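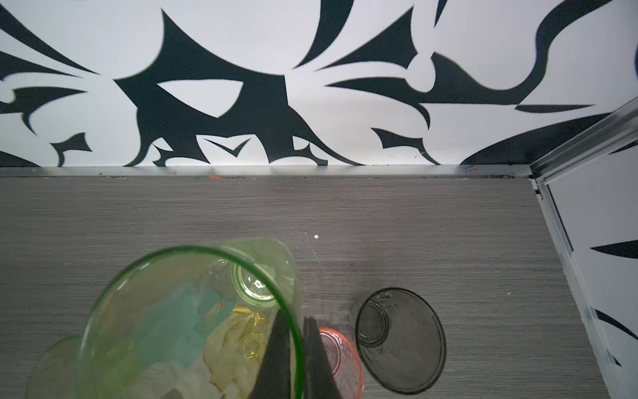 Pattern and plain surface, week 4. In the last lecture we spoke about colour, and this week we speak about how much pattern a room can carry before the eye gets tired. By pattern I mean any form that repeats or seems to repeat, on a wall, a floor, a curtain or a plate. A strong pattern changes everything that is put near it. Take a wall with pointed black shapes on bright white, and in front of it a grey wood-grain table and a green glass container. The streaks of the table are also a pattern, but next to the black thorns we read them as almost plain, and the green looks stronger because the wall has no colour of its own. Please keep this effect in mind, I will call it "borrowed quiet" in the rest of the course.

Terms for this week

Motif: the smallest form that carries the pattern, for instance one leaf or one curved blade.
Repeat: the distance after which the same motif comes again. It is measured in both directions.
Ground: the surface that is left between the motifs. Beginners forget the ground, but the eye does not.
Scale: the size of the motif compared with the wall and with the person who stands in front of it.
Drop: how far the motif moves down from one strip of paper to the next.

Scale

A small motif seen from far away becomes a grey or coloured tone. A large motif never becomes a tone, it stays a figure, and we look at it as we look at a face. The Jidinska wallpaper in your sample folder has a repeat of 11 cm, and from the door of the classroom you will see mostly a soft grey. The Zamomska sample has a repeat of 134 cm. In a narrow corridor you never see one whole repeat of it at once, and many people find this uncomfortable. Others like it very much - this is a matter of taste and I do not give marks for taste.

When you measure a repeat, begin from a clear point such as the tip of a leaf and go to the same tip in the next motif. Do not begin from the edge of the paper. Last year several students did this and had to cut their second strip again.

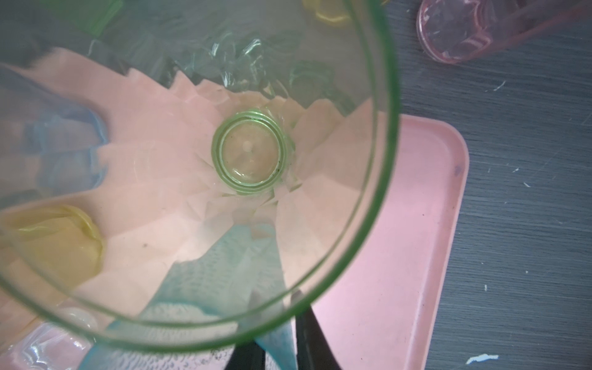 The ground deserves some more words. If motif and ground cover nearly the same area, the eye cannot decide which one is in front. Black and white patterns do this more easily than coloured ones. You may look at the pattern for a while as black forms on white, and then suddenly it is white forms on black. Such a wall is good in a place where people stay for a short time, for example an entrance or a small café. For a bedroom or a reading room I would advise a ground that is clearly larger than the motif.

Corners

A pattern must turn at the corner, and there are three usual ways to do it. You can carry the motif around the corner as if the wall did not bend. You can stop it and start again from the centre of the next wall. Or you can put a strip of metal, wood or plain paper between the two walls, so that the break looks intended. The first way is the most difficult, as old corners are seldom straight. In the Todar house, which we will study in April, the paper is carried around all corners except one, and you can find the place quickly when you know what to look for.

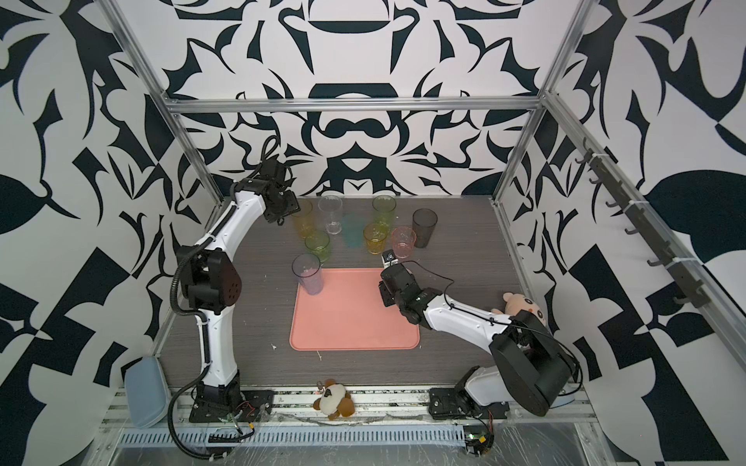
Symmetry is the last point for this week. A pattern with a central axis asks for furniture that respects the axis, or that ignores it very clearly. A sofa that stands a hand's width away from the middle looks like a mistake. With a pattern that has no axis you are more free, but you then need one calm surface somewhere in the room - a table top, a plain door, a rug in one colour.

Homework

Choose one room that you can visit twice, once in daylight and once after dark. Make 6 small drawings of its surfaces, in pencil only, and write the repeat and the drop beside each one where they exist. Add half a page about the ground. Please read also the chapter on printed cloth in the Ciobanu reader, without the part on dyes, which belongs to the next term.

Drawings are collected on Saturday at the beginning of the class. Bring your ruler and the sample folder.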